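Speaker notes - The Lost Art of the Wake-Up Call (and other things the bedside phone used to do)
Mumby Local History Evening, 2020-04-07

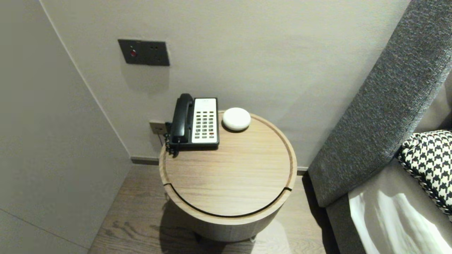

Slide 1: corded phone on a round bedside table.

Leave slide 1 up while people join. Talk runs 40 minutes, questions after. Remember to unmute! Water within reach.

OPENING

Hello everyone, and thank you for coming along from your kitchens and spare rooms. I was going to give this talk in the hall with tea and a tray of old receivers for you to pick up and try, so you will have to imagine the weight of them. They are lovely and heavy. If you have a corded phone at home, please go and fetch it if the cord reaches (pause for laugh, may not hear it).

I want to talk about sound at the edge of sleep. Who woke people up before we all had a clock in our pocket, how they did it, and why the telephone by the bed was such a big part of that for the second half of the last century. I got into this by accident. I bought a box of hotel paperwork at a house clearance because I wanted the box, which had a good brass catch, and inside were the wake-up sheets from the Mulico, the old commercial hotel that stood on the front. Three winters of them. I read the lot in one weekend and I have been boring my family ever since.

SLIDE 2 - BEFORE THE TELEPHONE

Start with knocker-uppers. Most of you will know the picture of somebody with a long pole tapping at an upstairs window. Factory towns mainly, but ports too, where the tide decided when you got up. Some used a pea-shooter. Say that again, people enjoy it - a pea-shooter, with dried peas, at the window pane.

Chalk marks on the wall or a slate by the door with the hour on it. It was a paid job, a few pence a week per house, often done by older people or by a constable on the early beat earning a little extra.

Then the question children always ask: who woke the knocker-upper? Answer is that many of them simply stayed up all night and slept in the day.

Don't get stuck here, I always do. Five minutes at most.

SLIDE 3 - BELLS, BOYS AND BOOTS

Hotels before room telephones. You told the night porter, he wrote it on a board, and a boy went round and knocked. Often he brought hot water and your cleaned boots at the same time, so the knock had a use beyond waking you. If you didn't answer he knocked louder, and if you still didn't answer he woke the rooms on both sides.

Read the complaint letter from the Mulico box. It is the one that begins "I was called at five with great energy, having asked for eight." Read it slowly. The guest wants his breakfast taken off the bill, and there is a pencil note in the margin that just says "eggs only". So he got something back.

SLIDE 4 - THE PHONE COMES UPSTAIRS

This is the part I love. When hotels put telephones in the bedrooms, they had to decide where the thing should go. Early ones went on the wall by the door or on a writing desk, because a telephone was for business and business was done sitting up. It took a while for it to move to the bedside, and once it did it never really left.

Think about what that changed. You could be spoken to lying down, in the dark, by a stranger, and it felt perfectly normal. You could order a sandwich without putting your slippers on. Furniture changed as well. Bedside tables got wider tops, headboards started to be made with shelves, and the lamp had to budge up.

Mention the cord. A coiled cord is a wonderful bit of design. It stretches to the pillow and then tidies itself away afterwards, more or less. Before that it was straight cloth-covered cord, which got round everything, including the guest.

Mention letters and numbers on the dial if there is time. If not, skip to 5.

SLIDE 5 - THE SWITCHBOARD AT THE MULICO

Figures slide. Go gently, people on small screens can't read it, so say them out loud.

The sheets for the busiest winter list 3,049 calls. That is every wake-up call made by the night operator, written by hand with the room, the time asked for, the time made and a tick if somebody picked up. The hotel had 200 beds at its fullest, so you can see the operator was a busy person between five and seven!

January is the best month to look at. Commercial travellers back on the road, dark mornings, early trains. On the sheets you get great clumps of calls at quarter past six, and the handwriting goes from beautiful to terrible down the page. By the last line it is hardly letters at all.

My favourite thing is the remarks column. Read out:
"Answered, not awake."
"Says he is up. Is not."
"Sang."
"Rang again, again, sent boy."
"Thanked me twice."

I have no idea who sang, the guest or the operator. Ask the audience what they think, put it in the chat.

SLIDE 6 - THE VOICE

Human calls against automatic ones. With an operator you got a good morning, the time and perhaps the weather. There was a knack to it. The training card in the box says to speak "brightly and not fast", and to wait for two words back before ringing off, because anybody can say one word in their sleep. I tried this on my own household and it is completely true. One word means nothing.

Then the machines came in. You pressed the time into the keypad, the phone rang, you lifted the handset and there was a recording, or a bit of music, or just a hiss. Much cheaper and never late. Lots of people preferred it as they didn't want to talk to anyone at that hour, which I do understand.

Play the sound clip here if it works. It is eleven seconds. If it doesn't work, do the impression.

SLIDE 7 - AT HOME

Move away from hotels. You could book an alarm call from the exchange at home, and people did for holidays, hospital appointments, exams, the night before a wedding. Hands up (or use the little hand button) if you ever booked one. I expect lots of hands.

Also the speaking clock. People rang it to set the alarm by, so the telephone was helping out even when it wasn't doing the waking itself.

Story about Uter Cottages. The terrace had one telephone between the whole row for years, in the end house, and the family there took messages for everyone. They also did the waking. If you had an early shift you put a peg on their gate the night before, one peg for five o'clock, two for six. I was told this by two people who grew up at opposite ends of the row and they disagreed about the pegs, so it may be the other way round. Either way, pegs.

Show the map if the screen sharing behaves.

SLIDE 8 - THE NAIDOO CLOCK SHOP

Short one. The Naidoo shop on the corner sold alarm clocks from the window for years and ran an advert in the parish magazine: "Will wake you or we will." You could bring back any clock that had let you down and they would put it right while you waited. Several of you have already written to me to say you still have one. Please hold it up to the camera!

Things to point out on an old alarm clock: two separate springs, one for the time and one for the bell. A little dial for the alarm that is only accurate to the nearest ten minutes or so, however carefully you set it. Glowing hands. Feet that walk it along the shelf when it rings.

SLIDE 9 - WHAT I WOULD LIKE FROM YOU

I'm collecting memories of being woken up. Anything at all. Who called up the stairs, what they shouted, whether there was a radio on, whether the cat did it. Night workers especially, as I've got very little from people who were woken at four in the afternoon.

If you worked a switchboard, in a hotel or a hospital or anywhere else, please, please get in touch. I would love to hear how you did the voice.

Written notes or a recording are both fine. The address is on the slide and I'll read it out twice.

QUESTIONS - likely ones

Did knocker-uppers really use peas? Yes, there are photographs.
Are the Mulico sheets going to the archive? Yes, once I've finished copying them, I'm a bit over halfway.
Can we see the eggs letter? Yes, put it up again at the end.
When did the hotel come down? Check date before the talk, I got it wrong last time and had two emails.

Leave the letter on screen while people say goodbye.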